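Uveo is a small research group working on one question: how a robot with a plain two-finger gripper can learn to handle household things that come in pairs. Shoes, gloves, socks, oven mitts. We were set up in June by Kanokwan Srisuk and Tassanee Wiriya, who had both worked on grasping before and wanted to spend longer on what comes after the grasp.

## What we work on

Most of our work goes into a method we call Hevar. A robot arm is guided by a person through a short task, and the arm's movements are stored together with the pictures from two cameras, one at the wrist and one fixed beside the workspace. A model is then trained to predict the next movement from both pictures at once.

The part that is ours is how the two views are weighed. The wrist view is good close up but often shows only part of a pair. The fixed view usually has both items in it, but the gripper can hide the place where it touches. Hevar learns a weight for each view at every step of the task, so the model can lean on one and then the other.

Footwear was our first subject. Slides are a useful test, as the left and right are nearly the same shape and the strap can be approached from several sides. We work on ordinary surfaces, including polished stone, where reflections can confuse a model that has only seen matt tables.

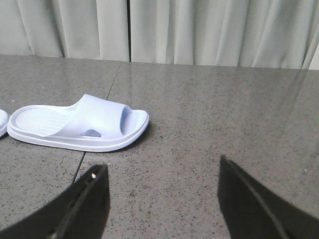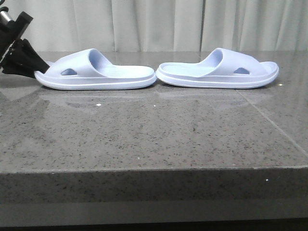
## What we have found so far

Our footwear set, Mahawong, holds 2595 guided runs. We aimed for 3000 and dropped the ones where the two camera clocks had drifted apart. Training on 2000 of these gave nearly the same result as training on all of them, so we now put more time into changing the objects and surfaces than into adding runs.

Using both views worked better than using either one alone. The gain was largest when the second shoe was mostly outside the wrist view. On gloves the gain was small, and we do not yet know why. Soft items change shape when pushed, and our present model has no good way of keeping track of that.

We also tried fixed weights for the two views. They did well on the surfaces used in training and poorly on new ones.

## Who we are

There are four of us. Kanokwan looks after the learning side and wrote most of the Hevar code. Tassanee runs the arm and the recording sessions, and decides which runs are kept. Our two research assistants share the labelling and the test runs.

## Where to find us

We have a workshop and a small office at Flerham. Visits are possible by arrangement, and students looking for a project should write to Tassanee with a short note on what they would like to try.

Page last updated September 13, 2023.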